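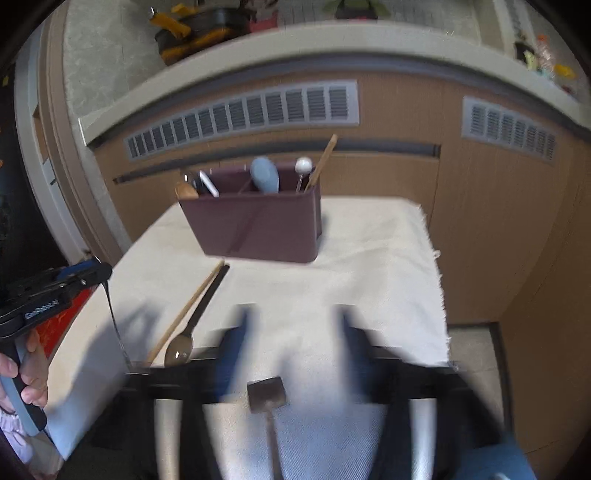
Week 4 -- failure case, utensil task (Ostcombe kitchen)

Read before Friday lab. Log is on the Petent share, run 181.

What went wrong: jaw slipped on a thin round handle. Policy saw "closed", carried on to the holder, let go of nothing. Fault flag never raised.

Why: closed check used jaw width only. Thin stick and empty jaws read nearly the same. Threshold was set on spoons, never re-done for sticks.

Safety side -- the retry loop had no limit. 20 retries, motor hot, stopped by hand. Zsolt Gál's fix: cap at 4, then open and back off.

To do: find the first bad frame. Plot width vs. motor current, first 400 samples. Bring teh plot, printed is fine.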